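Shirts, socks and the rest of the pile

Posted Monday, typing this between loads so bear with me.

Turn knits inside out before they go in. Buttons closed, zippers up. Cold water for anything striped, dark stripes on a pale background especially. Half the detergent the cap tells you. My machine's an old Horkar and it foams over if I go past the first line.

Color catcher sheet in with the first three washes of anything new. After that skip it, you're just buying paper.

Stretched neckline? Dampen just the neck, push it back into shape with your fingers, lay flat on a towel. Don't hang it. Hangers are what did it in teh first place.

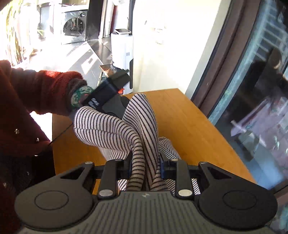 Folding. Face down, sleeves in, sides to the middle, then up from the hem in thirds. Smooth with your palm each time or the creases set. Sweaters get folded loose and go on the shelf, never a hanger. Ivone Macedo wrote in to say she rolls hers for the drawer and they come out fine, so try that if you're short on space.

Pilling: cheap razor, very light hand, fabric pulled tight over a book. Go slow near seams.

Deodorant marks. White vinegar and water, half and half, dab, wait 20 minutes, wash as normal. Never bleach on stripes, the dark ones go brown.

Odd socks go in a bag on the back of the door. Empty it once a month, whatever has no partner becomes a dust rag. Good for blinds and baseboards.

Dryer lint, every load. Yes every load. And pull the hose off in January and clean behind it, I got a whole grocery bag out of mine adn a missing pillowcase.

Ironing next week if I get to it.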